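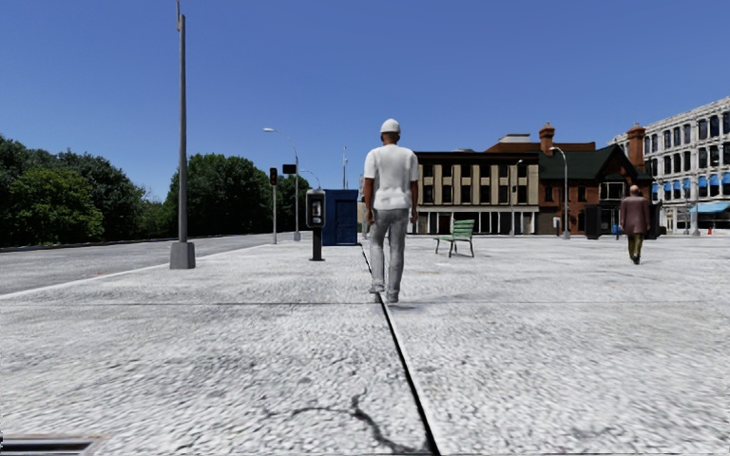

Pavement view from the Dirkside map, clear sky preset, two walkers.

Simulated pavement set for a delivery robot – is it worth making more?

kerbcrawl
Posted January 29, 2022

We are collecting examples for a small pavement robot, and most of them come from a simulator because we only get the real street for short spells. The view at the top is typical. The learner gets the picture plus the steering and speed of whoever is driving, and it has to copy them. So far I have 344 runs on this map and 231 from the real pavement in Trultbridge.

It follows people well enough in the sim. On the real pavement it slows down for cracks and joints it could roll straight over. Do I make more sim runs or stop and get more real ones?

mossop_t
Stop and get more real ones. Your sim pavement has a big dark seam running right down to the robot and a branching crack next to it. If your drivers steer round those, it learns that dark lines are to be avoided. Check that before anything else.

kerbcrawl
We had 2 drivers. One goes over the cracks and one goes round them. I hadn't thought of it as a problem.

mossop_t
It is one. Same picture, two different answers. The learner splits the difference and you get the slowing down.

Pellgate
I don't agree that it's time to drop the sim. We did more than 2,000 runs in Drulix before touching a real street and it saved us months. What matters is how much you change between runs. How many of yours are under that same blue sky?

kerbcrawl
All of them up to December. After that I put in overcast and low sun, but no rain.

Pellgate
Then that's your answer. The man in the white cap has one faint shadow going off to the right and there's hardly any shade anywhere else. Real pavements are full of hard shadows and they look a lot like your cracks. Change the light, change the slabs, move the bench, and run it again.

mossop_t
You can change the light all day and still have two drivers who disagree. Fix the labels first.

Pellgate
Fine, do both. I only object to throwing the sim runs out.

ovalwheel
Something smaller. Both walkers are going away from the robot. Do you have any coming towards it? Ours was very calm behind people and hopeless face to face, and it was down to what we had recorded.

kerbcrawl
Some, not many. The walker paths on Dirkside mostly start behind the robot. I can turn them round.

ovalwheel
I would. Also put some traffic on the road if the robot ever has to cross.

kerbcrawl
It doesn't cross yet. It stays on one side.

dunnock9
There is a write-up by Kalogeropoulos on mixing sim and real runs. From memory the advice was to show the real ones more often in training when you have fewer of them. Costs nothing to try with what you've got.

kerbcrawl
Will try that tonight. Plan for now – go back through the sim runs, mark which driver did each, and train on the one who goes over the cracks. Then new light and turned-round walkers.

mossop_t
Keep the drain grates apart from the cracks when you mark them. There's one in the bottom left corner of your picture. You may well want it to go round those.

kerbcrawl
Good point, our wheels are narrow. I'll add a separate tag.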